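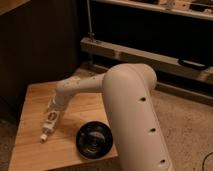 Vutetine Tabletop Set
Single-arm demonstration data from Grelia

Vutetine is a set of 2,391 recorded demonstrations for training and testing imitation policies on a single arm. It was collected in a home setting on a wooden table, with carpet underfoot and furniture behind.
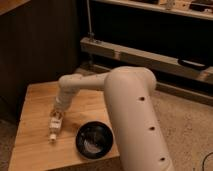 Every episode comes with joint positions, gripper state and fixed-camera video on one clock. Nassoro Langat's baseline policy, Kidon, is included with its weights. Trained on the full set, it finished 94 of 150 test trials. Failed trials are in the download too, marked as such.

Objects

Round black bowl, alone on the table
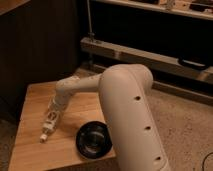
The bowl's start position changes between episodes and is logged in the episode header.

Bowl with a small white plastic bottle lying on its side 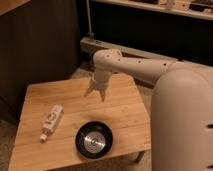 License and support

Research use only. Labs working with more than one site need the Mrema license. Send questions on file formats to Imogen Entwistle at Grelia.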